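A Slow Weekend in Coltness

By Brijesh Tripathi
17/11/2024

My wife had been after me for years to see Coltness before the summer people found it, and I kept telling her that a river town with 3,000 residents and one traffic light would wait for us. Well, it did wait, bless it, and we finally drove up in May with two bags, a thermos and a tourism brochure so old that half the phone numbers had been crossed out in pen.

We stayed at the Brivard, a brick hotel at the top of Lanz Street where the floors tilt a little toward the water (you get used to it by the second night, and then your own bedroom at home feels crooked). The woman at the desk drew us a map on the back of a receipt and sent us off to the ferry landing, with firm orders to stop for pie on the way. We stopped twice.

What brings most visitors is the Grekesance, the town's spring open house, when shopkeepers, cooks and a good many ordinary families along the river open their doors and let strangers wander in.

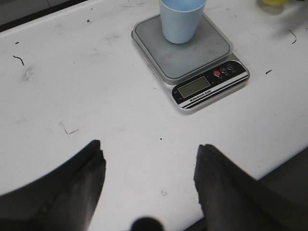 Some 400 people came through the year we visited, and I believe we stood in line behind every one of them for the smoked trout. It was worth it! A retired couple from two counties over saved our place while I went to find mustard, and by the time I got back they had invited us to their granddaughter's recital.

Sunset is the part I keep telling people about. The lamps along the landing come on one after another, somebody starts a fiddle tune on a porch, and the children who were supposed to be in bed an hour ago run down to the water to float paper boats. We stayed until our feet were cold and walked back up Lanz Street the long way, past the old mill and the library with its porch light still burning.

Rooms at the Brivard go early for the open house, so call in winter if you can. The ferry takes cash only, and the pie shop closes when the pie is gone.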